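Subject: Re: Following up on quotes - how many times is too many?
To: Wistow Small Traders list
From: Mwanahawa Chege

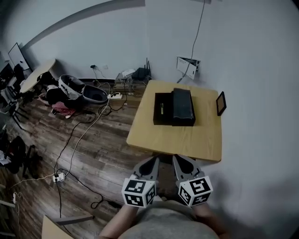 Two boxes on the little square table

Sanaa, and anyone else following this one,

I read your message last night and again this morning. I've been selling for a good while now, first for other people and then for myself, so I'll tell you what I do. It may not fit your trade. I'll put your words in where I'm answering them.

Sanaa Berrada wrote:
> I send out quotes and then hear nothing. In January I quoted 61 customers
> for reupholstery and got replies from fewer than half. I chased them all
> once by email. My husband says to ring them, but I hate being rung
> up myself and I don't want to be that person. How many times do
> you all follow up before you let it drop?

Four times for me, counting the message that goes with the quote. The second goes out two working days later and only asks whether the quote arrived. You would be surprised how many end up in a junk folder or get sent to an address the customer gave you with a letter missing. The third goes a week after that, and that one is a phone call. The last is a short email saying I'm closing the quote at the end of the month and they are welcome to come back to me for a new one.

The last one brings in more replies than the other three together. I don't put any pressure in it. Mine says:

"Hello, I'm tidying up my open quotes and yours runs out at the end of the month. If you'd like to go ahead, reply to this and I'll book you in. If you've gone elsewhere or changed your mind, no need to do anything."

I used to add a line offering ten per cent off. I stopped when I found that regular customers had worked out they only had to wait.

> I also don't know whether to put the full price in the first email or
> get them talking first. The Nadgate course said never give a price
> until you've "built the value".

I did the Nadgate course too, years back, when it was two evenings in a hotel. Some of it was useful. I still use their sheet for writing down what a customer has told me. But that advice was written for people selling large contracts to firms with a buying department. If someone has a sofa to be covered and asks what it costs, they want a figure, and if you won't give one they will ask the next person. I put the full price in, on a line by itself, with what it covers underneath and what it doesn't.

What I do leave out of the first email is the list of extras. I once sent a man a quote of £600 with two pages of options attached and he rang to ask which of the pages was the price. He didn't buy. Now the options go over once the main job is agreed, and most people pick one.

> Does anyone use a system for this? I've got a notebook and it's
> getting out of hand.

I was on paper until I had 100 open quotes and lost track of who had been rung. I tried Itov for a few months. It does the reminders well enough, but it wanted a "deal stage" for everything and I spent my evenings moving people from one column to another. I now have a plain spreadsheet with name, job, price, date sent and date of next contact. I sort by the last column each morning before nine and deal with whatever is at the top. If the date is blank, the quote is closed.

If you stay with the notebook, put the next contact date in the margin in a different colour. That alone would have saved me a couple of awkward calls to people I'd already spoken to.

On the ringing: I don't like it either. I ring between ten and half past eleven, I say my name and the job, and I ask if it's a bad moment. If they say it is, I ask when would suit and put the phone down. Most calls last under two minutes. The ones who are annoyed were not going to buy. The ones who say "oh, I've been meaning to get back to you" are the reason for doing it, and in my case there are enough of them to pay for the phone several times over.

One more thing, as you mentioned fabric samples further down. I started asking for samples back when I was selling the Mösli ranges, with a stamped envelope in the packet. People who post them back usually write a note, and the note tells you where you stand. It costs a bit in stamps. I'd try it on your bigger jobs first and see.

I can send you the spreadsheet with the names taken out if you'd like it. Email me off the list, as attachments don't come through on here.

Mwanahawa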